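The Prakano office gave me 361 moves to teach, and I had never played chess. My father had. He used to set the pieces without looking, and I tried to remember his fingers when I took the controller.

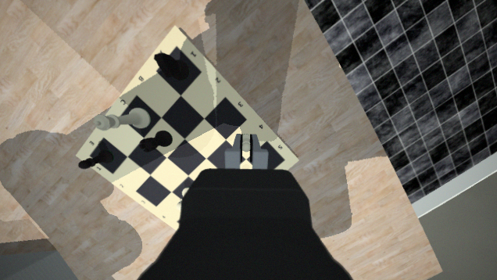
A pale piece between the fingers, early in the lesson.

The arm lived only inside the computer, but I still closed my hand slowly, as if the piece could feel it. When I shook, the arm shook too. Every mistake was saved together with my name. 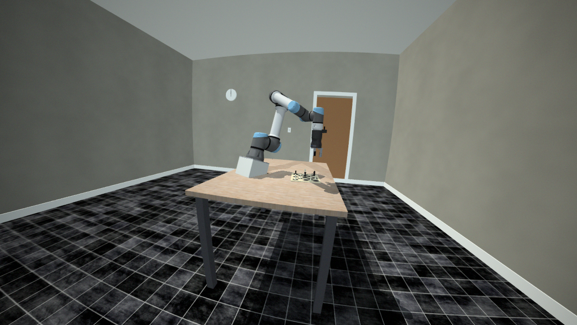
The room, with the clock and the brown door.

By evening I was dreaming of that door. I wanted the arm to open it and go out. Instead I raised the gripper and began move 121 again, more gently, the way he would do it.

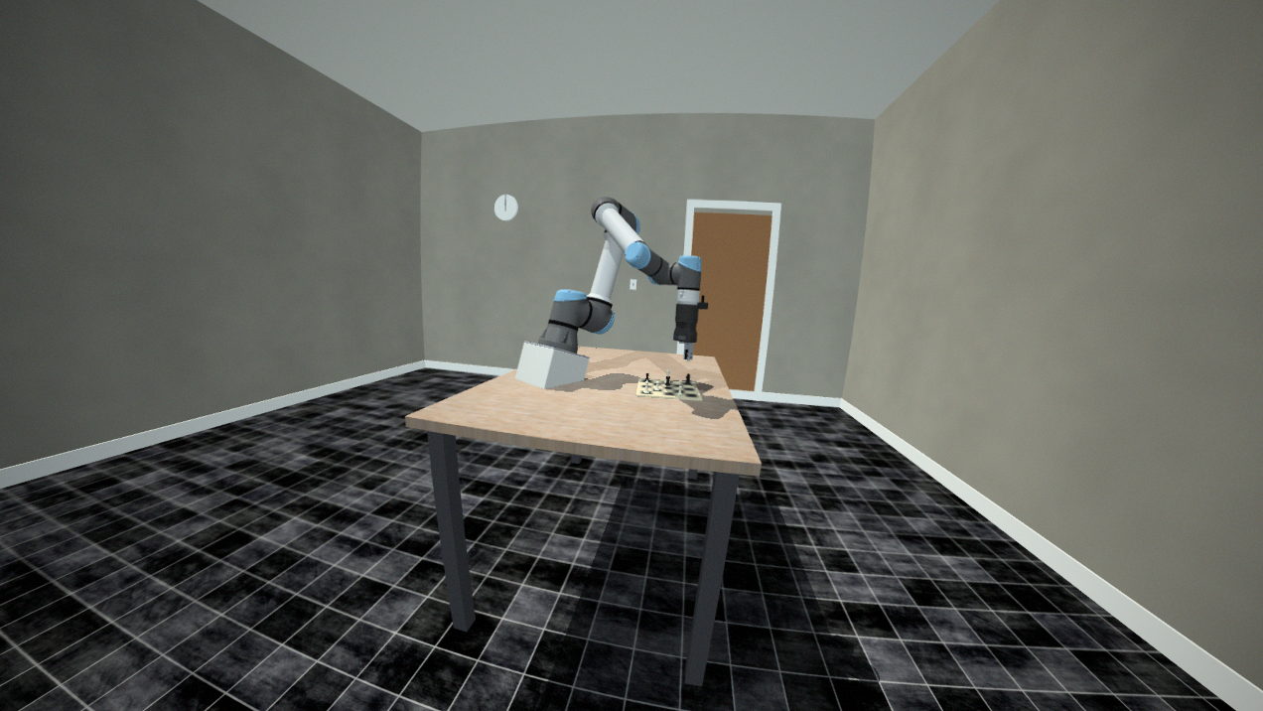 Can a robot learn from a teacher who makes mistakes?
Often it can, if the teacher also shows how to correct them.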